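Unit 2. Motion Blur and Exposure Time

Blur length in the image plane is the product of image-plane velocity and exposure time. If a point moves across the sensor at v pixels per second and the shutter stays open for t seconds, the point is recorded as a streak of length vt. At v = 100 and t = 0.19, the streak is 19 pixels long.

Translation of the camera parallel to the subject blurs near objects more than distant ones. Rotation blurs all depths by a similar amount. Edges parallel to the direction of motion keep most of their contrast; edges perpendicular to it lose the most.

Halving t halves the streak and also halves the light collected. Raising the gain restores brightness but amplifies noise. Clipped highlights can't be recovered by deblurring, as the linear model no longer holds there.

Exercise: derive the streak length for constant acceleration from rest. Read Cárdenas, ch. 2, before the lab.

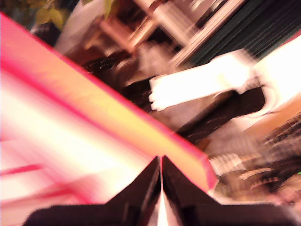
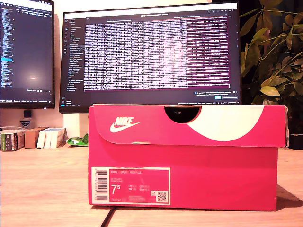 Fig. 2. First: strong motion blur in the background, with partial overexposure. Second: shoebox on a desk, label legible.

Course contact: Ruth Usuga, Valdale | Back to top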